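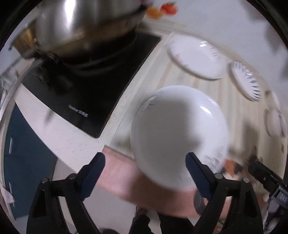
Zbigniew Bielecka wrote in to ask why the handout for the paste session spends two pages on paper grain before it gets to any paste, and whether he could skip to the good part. He could. Several people did last October, and their books are still on the shelf by the door, fanned open like startled birds. So grain stays first.

## Session 4: Grain, paste, and the case binding

Bring your folded sections from Session 3. If you left them under the weights, they are still under the weights.

### 1. Grain

Paper made by machine has a direction. Most of the fibers lie the same way, and when the sheet takes on moisture it swells across the fibers far more than along them. Board does it too, and so does book cloth, to a lesser degree.

The rule for this course: **grain runs parallel to the spine in every single part of the book.** Text paper, endpapers, boards, cloth, spine liner. If one part disagrees with the others, they will argue for years and the boards will lose.

Ways to find it:

- **Bend test.** Roll the sheet over without creasing it, then turn it ninety degrees and do it again. The softer bend runs with the grain. Works well on board, less well on thin paper if you have heavy hands.
- **Tear test.** Tears run fairly straight with the grain and wander off against it. Use a scrap. Every year somebody uses an endpaper.
- **Damp strip test.** Cut a small square, mark one side, dampen it on the back. It curls into a tube, and the tube's length runs with the grain.

Pencil an arrow on everything once you know. You will not remember after lunch.

### 2. Wheat starch paste

We use cooked wheat starch paste for endpapers and for covering in paper, a mix of paste and PVA for cloth, and straight PVA on the spine. Paste gives you time to move things. PVA gives you a few seconds and a lesson in humility.

Basic recipe, by volume:

| | Starch | Water |
|---|---|---|
| Thick (mixing with PVA) | 1 | 4 |
| Medium (endpapers) | 1 | 5 |
| Thin (tissue repairs) | 1 | 8 |

1. Stir the starch into a little of the cold water until smooth. Leave it to soak for half an hour.
2. Add the rest of the water and set it over low heat.
3. Stir the whole time. The mix stays milky and dull for so long that you will assume you bought the wrong thing. Then it thickens all at once.
4. Keep going for several minutes after it thickens. It should turn slightly see-through and drop off the spoon in a lump.
5. Pour into a clean jar, press plastic wrap onto the surface, and let it cool.
6. Push it through a sieve twice before use. Thin with cold water as needed.

Paste keeps three or four days in the refrigerator. When it smells sour or grows a sweater, throw it out. Label the jar. It looks a great deal like pudding, and I will say no more about Session 4 two years back.

### 3. Materials for this session

Stock numbers are from the studio cabinet. Please put the drawer back where you found it.

- Text paper: Malinowski, cream, already folded
- Endpapers: Kalalow laid, drawer 164
- Board: Veridmont gray, medium, drawer 620
- Cloth: Sultano, paper-backed, drawer 981 (navy, rust) or 1266 (a green I regret ordering, of which we have plenty)

Use the green for your practice case. It is what the green is for.

### 4. Making the case

Measure from the book, never from the handout, your neighbor, or last week's notes.

- **Board height:** height of text block plus 6 mm, for 3 mm of overhang at head and tail.
- **Board width:** width of text block, less 3 mm. The joint gap pushes the board out and gives you the overhang at the front.
- **Spine strip:** height of the boards, width of the spine including both boards. Use thin card.
- **Joint gap:** 7 mm on each side for our board. Less and the cover will not open; more and it flaps.
- **Turn-ins:** 15 mm all round.

Glue out the cloth from the middle toward the edges, on waste sheets. Throw each waste sheet away as soon as you lift the work off it. Saving one to reuse is how a perfect cover gets a thumb-sized blob on the front.

Set the boards and strip down, and rub through clean paper with the bone folder. Miter the corners, leaving one and a half board thicknesses between the cut and the corner point. Turn in head and tail first, pinch the corners with a fingernail, then turn in the fore edge.

### 5. Casing in

Next session, with one exception: anyone whose case is dry and whose text block is lined may try a dry fit. No adhesive. Put the book in the case, close it, look at the overhang on three sides, and open it again. If the text block sits crooked now, it will sit crooked with paste on it.

### For next time

- Case dried overnight between boards, under weight
- Spine lined with mull and paper
- One blank sheet of your endpaper stock, grain arrow marked
- Read the section on pressing in the course packet, especially the bit about putting waxed paper inside both covers

Zbigniew, the good part was section 4.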